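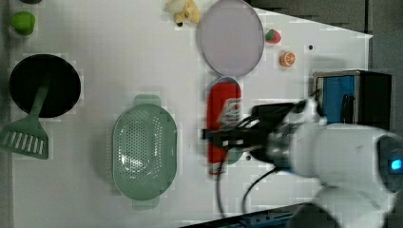
The Play Kitchen Table at Pallstead

Posted 6 January 2026 by Aurelia Fuchs

The play kitchen is one of the most used sets in our lending collection, and people often ask what it looks like laid out before they book it. This page shows the set on a white table, with a few notes on the pieces and how to look after them. The whole collection now runs to 3,783 items, and 422 of those are toy food or toy kitchenware, so no single photo will show everything. If you want a particular piece, ask at the desk and we will look it up for you.

The first picture on this page has the black frying pan with the green slotted spatula laid across it, the light green colander, and the red bottle with a light-blue cap. The large lavender plate is behind them. The pan and spatula are listed as one loan and should come back together.

Plates and small food

We keep two sizes of plate in the set. Most families use the large one for serving and the small one for a single portion. The strawberries and the orange slice are the pieces that go missing most often – they fit in coat pockets. Please check pockets and the bottom of the bag before you return the box.

The banana is the peeling kind. Let children open it as far as it goes on its own and leave it there. Pulling the peel right back will loosen it over time, and we can't always get a replacement.

Blue plate with a strawberry on it, green cup just below, and the black toaster oven over on the right.
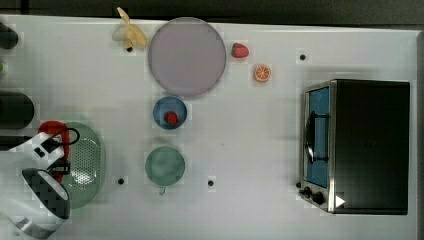 The toaster oven

The oven is the largest piece we pack with the kitchen set and it travels in its own box. Carry it from underneath, not by the door handle. It has two control knobs on the front. If one comes off, put it in the envelope taped inside the lid and write a note on the card so we know to fix it. Younger children like to use the oven as a storage cupboard, so open the door and look inside before you pack up.

We have a second oven at the Hestine branch. It is a little smaller and goes out with the picnic set from June onward.

Cleaning

Wipe hard pieces with a damp cloth and a drop of dish soap, then dry them with a towel. Please don't put anything from the set in a dishwasher. The colander should be rinsed under the tap and shaken out, then left upside down overnight. Plush toys are washed here, so just put them in the bag marked "laundry" and we will do the rest.

Strawberry and orange slice

These two are asked for by name more than any other food in the collection. The fruit box had around 1,000 loans last year across Pallstead and Hestine. We also lend a plain fruit box without the plates and pans, and it fits on a small shelf.
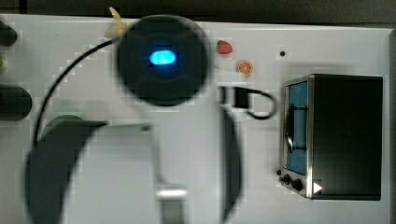 Toy strawberry with its green cap, and the orange slice a little below it.

Booking

The kitchen set goes out for three weeks at a time and can be renewed once if there is no waiting list. Groups and classrooms can borrow it for a full term through the Vondlow room. Call ahead if you need the oven, as it is kept in the back store. Returns go to the side counter – please leave the boxes closed and the list on top.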